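Jokside craft room reopens with a new cabinet and proper curtains

31 July 2020

Good news for anyone who has been missing the back room at Jokside - it's open again, and I went along for a nose round on the first morning!

If you remember the room as it was before we all shut up shop in spring, you'll remember the mess. There were two shelving units that leaned on each other, a table you couldn't get your knees under, and a heap of paper by the door that had been there longer than I have. All of that has gone. The leaning shelves went to Grotby, where I'm told they are now holding up somebody's tomato plants, and the paper went for recycling in May.

The big change is the cabinet. It came from Vanditz, the second-hand furniture place on the Grotby road, and it cost almost nothing compared with what we'd been quoted for a new one. It's a lovely warm honey colour with two doors at the bottom, a drawer with grooved lines across the front and a round dark knob, and an open shelf above that. I did wonder if it would be a bit small (I have a lot of felt), but most of us only want somewhere to keep folders and a towel for mucky hands, and for that it does nicely.

Then there are the black curtains. I wasn't sure when I heard about those, I'll admit it. Black, in a room that size? But with the white wall and ceiling over them they look rather smart, and the light wooden floor keeps it all from getting gloomy. They're held up with little black clips, so they can come down for a wash without anyone fetching a drill. A few creases still want to drop out. I've offered my iron, no takers so far.

The money came from last year's raffle and from the Arumugam fund, which gave us the larger share. The whole job, paint included, came to £2946, and £1794 of that was the fund's. I think that's pretty good going for a room that gets used most days of the week.

Sessions are back to normal hours apart from the late one, which is on hold until the autumn. There's room for 14 people at a time and you do need to put your name down first - the sheet is on the front desk, or you can ring. Please bring your own scissors for now, and take your cups home with you.

The pink letter and orange cutout will be staying up on the black cloth as well, so the younger ones can stop worrying. If you've got ideas for what else should go up there, pop them in the box by the front desk and I'll pass them on.
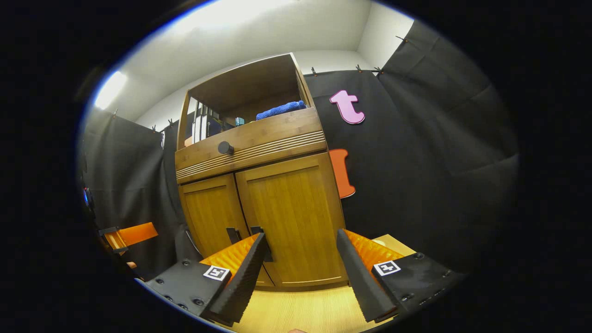 I've also been asked to say that the lost property bag is nearly full again. There's a very nice grey glove in it, left hand only, and nine odd knitting needles. Anything still there at the end of the summer goes to the jumble stall.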